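Is the Clenosbridge royalty buyout offer as good as the letter makes it sound?

Mineral rights, Leases and royalties. 2 answers 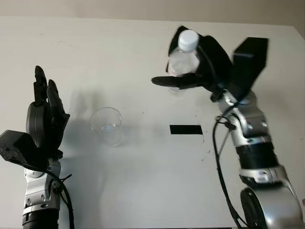

I own a small share of the minerals under what used to be my grandparents' farm. The operator is Hirel and I get a check most months, never a big one. In April I got a letter from an outfit called Clenosbridge offering to buy the whole interest for 43 times my average monthly check. The letter says the wells are "mature" and I should "lock in value while prices are favorable." It also says the offer is good for 21 days.

I have a hard time believing a company would mail me free money. If the wells are so tired, why do they want them? And the average they used doesn't match my stubs, it comes out lower. Has anyone sold to these people, or to Pruvbridge, who sent my cousin almost the same letter? Same font and everything.

Answer 1 (marked helpful by 9 readers)

Don't sign on their clock. The 21 days is their number and I've never seen one of these offers go away when it ran out. Mine came back with a better price on it.

First, find out which months they averaged. In my case they picked a stretch when 2 of the wells were shut in for repairs, so of course it looked low. Pull your own stubs and do the math with every month in there.

Second, look up the permits on your section. The state oil and gas site has a map, it's ugly but it works. If Hirel has permits for new wells, the buyer very likely knows and is hoping you don't. A letter that talks only about old wells may be leaving out the part that matters.

Third, read the deed they sent along with the offer. Mine said "all right, title and interest in the county," which would have covered other tracts I own and that nobody was paying me for. Also check the effective date, so you don't hand over checks you're already owed.

Old wells do decline, they aren't lying about that. Selling could be fine. I just wouldn't take the buyer's word on what it's worth. Pay an oil and gas attorney for an hour, and ask a tax person how a sale would be treated for you.

Answer 2

Sold mine through Kos a while back, no complaints, money came when they said. Oil is going to drop anyway so I'd take it. You can't spend wells.

Comment from the asker: People have been telling me oil is going to drop since I inherited this. Did you get a second offer before you sold?

Reply: No, just the one.

Comment from the asker: OK. I spent Sunday on the permit map and there's one on our section that the letter never mentions. Going to call an attorney before I answer them.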